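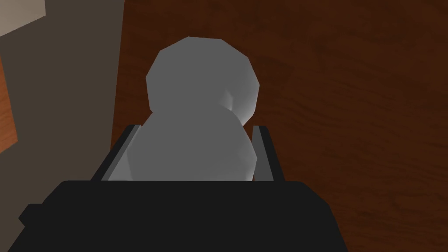

Gray all over, and two rounded shapes are enough to make you think of a pawn.

The Pawn Who Wouldn't Leave

How I fell for the smallest piece on the board, one lost game at a time

I learned chess at 42, in the back room of a laundromat in Dusby, from a paperback with the cover torn off. My dryer had an hour to go and the board was sitting there. I set the pieces up wrong (queen on the wrong color, a mistake I'd repeat for weeks) and played both sides until my towels were done. White won. I was thrilled!

What nobody had warned me about was the pawns. I'd come in wanting to swing the queen around like a sword, and I treated the little guys in front as packing material. Then I joined the Mundach, which is the club that meets above the bakery, and got flattened by people who moved almost nothing except pawns. They'd nudge one up a square, sip their tea, nudge another. Twenty moves later I couldn't breathe.

If you've never played, a pawn goes forward one square at a time, or two on its first move if it feels bold. It captures on the diagonal. It can't ever go back, and that was the part that got me. Every other piece can say sorry and go home. I've pushed pawns at nine in the evening that I was still regretting on the bus.

The club keeps its old score sheets in a biscuit tin, and last July I borrowed the lot. There were 166 games in there, a lot of them in handwriting I can only call medical. I played through them at my kitchen table with a pot of coffee and the radio on low. My favorite has a white pawn that sits on the edge of the board for ages, doing nothing, while the big pieces swap themselves off in the middle. Then the middle is bare, and the edge pawn starts walking. Four moves and it's a queen. I stood up and said something out loud to the toaster.

Since then I've become a bit of a bore on the subject of sets, too. The club's are Tanasarn sets, heavy in the base, with green felt that sheds onto your sleeves. My own is a travel set from a shop in Stiditz, and the pawns are so small that I've lost one in a coat lining and another down a train seat. A shirt button and a dried chickpea fill in for them. The chickpea has a better record than I do.

I did get to one proper tournament. The top player there was rated 2130, and I got to sit across from all that know-how in the first round, sweating through a good shirt. I lasted longer than I expected. When I finally tipped my king over, my opponent turned the board back a few moves and tapped one of my pawns – the one in front of my king's knight, which I'd shoved forward early on because I couldn't think of anything else to do.

"That one," came the verdict, very kindly. "You wanted it back, didn't you?"

I did. I've been leaving it at home more often lately, and I'm up to losing in forty moves.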